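Keep the Ugly Mug

My sister moved into a new apartment last year and bought a set of matching mugs for it. They are gray, they stack, and they take up very little room in the cabinet. She gave away everything she had before, including the one with the cartoon moose that I had drunk from every time I visited since college. I still haven't found a mug at her place that I would call mine.

I think matching mugs are a mistake. Plates should match, or at least be close enough in size to pile up. Glasses get broken so often that it helps to be able to replace them. But a mug is the one thing in the kitchen that a person uses alone, with both hands around it, for half an hour at a time. It can afford to look like something.

The home stores don't agree. Maline, where I bought most of my own kitchen, used to have a wall of single mugs near the registers. You could go in for dish towels and come out with a mug that had a lemon on it. That wall is gone. Now the mugs come boxed, in white, sand and something called fog. Grirkimetti still sells singles, but they are kept at the back with the gift wrap, as if the only reason to buy one mug is that you forgot a birthday.

I understand the case for sets. Open shelves have made everybody's cabinets public, and a row of odd mugs looks messy in a way that a row of identical ones does not. Stacking matters too if the kitchen is small. I rent, and my kitchen has 2 shelves, one of which is too high for anyone under six feet. I have still never run out of room for mugs. I have run out of room for the lids of plastic containers, and no magazine has told me to buy those in fog.

The other argument is cost, and it doesn't hold up. The boxed set of 4 at Maline works out to more per mug than most singles, and the thrift store on our main street sells used ones for less than a candy bar.

What I would like people to look for, when they buy a mug, is some color on the inside. This is the part that gets ignored. The outside is for everyone else in the room, but the inside is what the drinker sees, first thing in the morning and again when the coffee is gone. A plain white interior shows every brown ring. A bright one is cheerful even on the counter between uses.
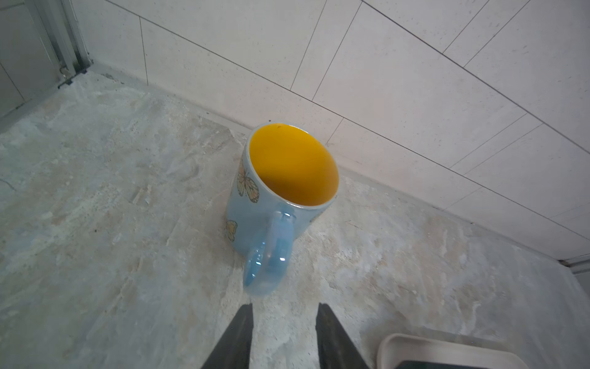

Blue outside, yellow going to orange inside, and butterflies on top of that. No decorator would pick it to go with a marble pattern and white tile, and it is the best thing on the counter. If you put a white mug there you would have to look twice to find it.

When I made this argument in a shorter form in the newsletter last month, Tiago Barros wrote back that I was being sentimental, and that a house with four people in it needs mugs nobody fights over. His children had once argued over a single striped cup for most of a winter, he said, and the peace that came with a plain set was worth any amount of gray. He also pointed out that identical mugs can be replaced when one breaks, and that a favorite can't be.

He has a point about the children. I would only say that the fight over the striped cup is a sign that the cup was doing its job. Nobody in that house will remember the gray ones. And a favorite that breaks is a loss, yes, but a small one, and the next favorite usually shows up within a few weeks. Mine before this one had come from a bakery called Ramalho that closed before I was out of school. The handle came off in the sink. I kept pens in it for a while and then I let it go.

There is a practical side as well. With different mugs, people know which one is theirs. At a gathering of any size, the matching ones get set down, lost and swapped for clean ones, and by the end of the evening the whole set is in the dishwasher. With odd mugs, you remember that you had the one with the fish. My aunt has hosted a soup and cider night every November for as long as I can remember, with nearly 200 mugs collected over a lifetime – she keeps the overflow in the garage – and I have never once seen a guest ask which was whose.

I am not telling anyone to collect on that scale. Buy the set if you want the shelf to look calm. Just keep one of the old ones, the chipped one or the loud one, and put it at the front where a visitor can reach it. My sister has agreed to let me bring my own.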